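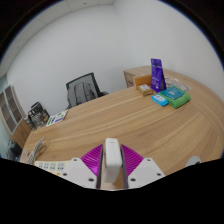
Search tips and guides Go

Home | Kitchen | Workshop | Desk and Office | Contact

Hand-held gripper work at a desk: house rules

These rules cover recording tidy-up tasks with a hand-held gripper on an ordinary office desk. They were drafted by Yurani Mosquera for the Jorkwood sites and revised in December. They apply to one operator at one desk.

Before you start

Clear a working area at the front of the desk. Items that are not part of the task go to the back or to one side and stay there for the whole session.

Push chairs in. A chair arm over the desk edge counts as an obstacle and must be logged as one.

Check the finger pads for dust and torn ribs. Wipe them with a dry cloth — no solvent, no hand cream residue. Replace both pads together, even if only one is worn. Pads are changed after 200 runs in any case.

Power strips and cables

A power strip used as a task object is unplugged at the wall end first. Turning off its switches is not enough. Coil the cable in loops wider than your hand and fasten it once near the middle. Leave the plug end free and lying flat.

Grip the strip by its long sides. Fingers stay out of the sockets and off the switches. Do not lift a strip by its cable under any circumstances. 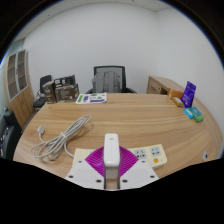 Power strip on the desk, with the cable coiled and tied.

Keep 3 inches between any cable and the front edge. If a loop hangs over, stop the run and reset. Mojtaba Zarei's notes from the Losis site list 79 spoiled runs, most of them traced to a trailing cable.

Small items

Group small boxes and packets so their labels can be read from the operator's side. Upright packages go behind flat ones. Round items roll — place them on their flat face. Open containers must be empty of liquid.

No more than 2 people at the desk during a run, counting the operator.

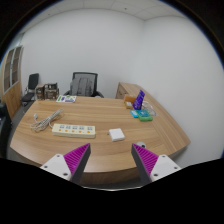 Ending a session

Open the fingers fully before setting the gripper down. Lay it on its side, away from the edge. Return task objects to their starting places and enter the run count in the Omomel log. Damaged cables go in the scrap bin, with the plug cut off.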